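Santur tuning drift after restringing, Zallitz pins
Forum: Persian and Central Asian Instruments / Maintenance
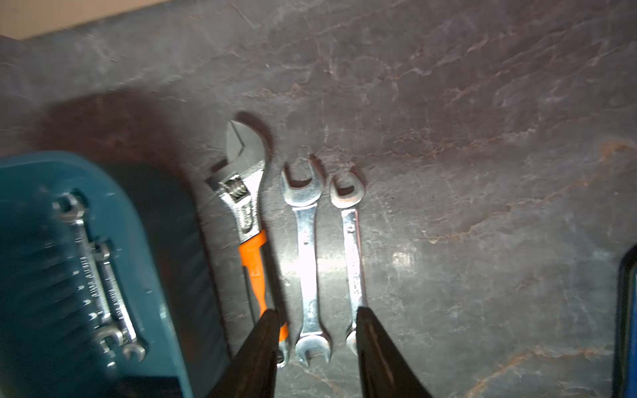
Adjustable wrench and open-end wrench on the worktop

radwan_k
Restrung a nine-bridge santur in October with Pretum bronze on the bass side and steel on the treble. The steel courses hold. The bronze drops 35 cents overnight, every night, on the same four courses. Pins are Zallitz, fitted by the previous owner. Is this string stretch or pin slip?

evar_tuner
Pin slip. Bronze stops stretching after a few days. Put a pencil mark on each pin and one on the block next to it, tune, and compare in the morning.

D. Hosseinzadeh
I disagree with the first part. Bronze on a long course can settle for two weeks, longer if the coils on the pin are loose. How many turns do you have on the bass pins?

radwan_k
Two on most, fewer on the last course. Marks are on as of tonight.

mezrab22
Same pins here, no drift. What is the humidity in the room? Mine goes flat every time the heating comes on, but it takes the whole instrument with it.

evar_tuner
Humidity would not pick out four courses. Agree on checking the coils, though. They should sit tight against each other and run down toward the block.

radwan_k
Results. Pins on courses 6 and 7 moved, visible against the marks. Pins on 8 and 9 did not move, and those dropped as well.

D. Hosseinzadeh
Then you have both faults. For 6 and 7, go up one pin size. For 8 and 9, rewind with three full turns and seat the string at the hitch pin before bringing it to pitch.

mezrab22
I would try 120 grit paper around the pin before going oversize. You can't undo a reamed hole.

D. Hosseinzadeh
Paper works for a season. One size up does not need reaming in a walnut block — I have done it on three instruments.

radwan_k
Paper first on 6 and 7, then. Rewinding 8 and 9 tomorrow. Will post the cents after a week.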